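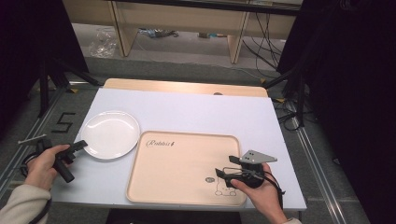 Station 5: hand-held grippers at the plate and tray.

Category: List archive > Manipulation > Visits and demos

From: Aitana Iglesias
Date: Wednesday, October 7, 2026
Subject: Re: Open day at Clutau, plate and tray station

Valeriano Aranda wrote:
> I missed the open day. Could someone who was at the tabletop
> station say what visitors were allowed to handle, and whether
> the tray task is still the one from May? Sarla's summary only
> covers the mobile base.

Valeriano,

Visitors handled both grippers. Each group got 15 minutes at the table, with a maximum of 8 people, and one person at a time holding the pair. The rest stood behind the tape.

The tray task has changed. In May it was a single-handed lift of the plate. The current version is two-handed: left gripper to the rim of the plate, right gripper to the lower right corner of the tray. The tray is the light beige one with the raised rim, the "Rabbit" logo and the line drawing of the cat. Both objects start empty. Erzsébet wants a loaded variant later, but it was not shown.

Most first-time users closed the jaws too early on the plate. The rim is smooth and the approach angle matters more than grip force. Purificación told people to bring the jaw in level and close last, and that helped. The tray corner gave less trouble — the raised rim is easy to find with the thin jaws.

The cables were the main complaint. Two visitors asked for a longer run on the right side. I have passed this to Studetton, who built the handles.

The target for this task is 700 demonstrations. Open day attempts do not count toward it; they are stored separately under Idine. If you want access, write to Sarla.

One open point: should the plate position be marked on the tabletop? I would leave it unmarked and vary it by hand. Objections to the list, please.

Aitana

List contact: the Sotomayor list desk | Back to top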